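Trays! Why do they have edges?

Go find a tray. Kitchen, school cafeteria, under a plant, anywhere. Run your finger around the outside. Feel that bump? It's called the rim.

A rim is a tiny wall. Put a marble on a flat board and tip it — off it goes, under the couch. Put the same marble on a tray and tip it just a little. Rolls, hits the rim, stops. Same with peas. Same with spilled juice, if its not too much juice.

Now corners. Lots of trays have round ones. Easier to wipe, crumbs don't get stuck. And it hurts less if you bump one with your elbow! 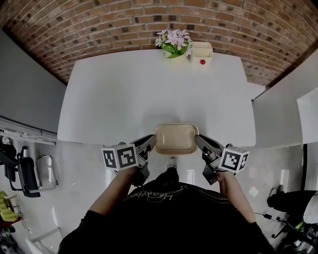 A small tan tray with a low rim and rounded corners.

Carrying a tray: two sides, always. Hold it by one side only and the other side wants to drop. Hold left AND right and the weight gets shared. Keep it level. Walk slow. Look where your going, not at the cup.

Try it! You need a tray, 16 dry beans and a clear floor. Walk 20 steps. How many beans still on? Now do it again on a flat piece of cardboard. Big diffrence, right?

Harder one — stack three plastic cups in the middle of the tray. Then move them over to one end. Which way is easier to carry? Write it down or draw it.

Pick up your beans after. All 16.

Rhonda Beaulieu, 10 Feb 2022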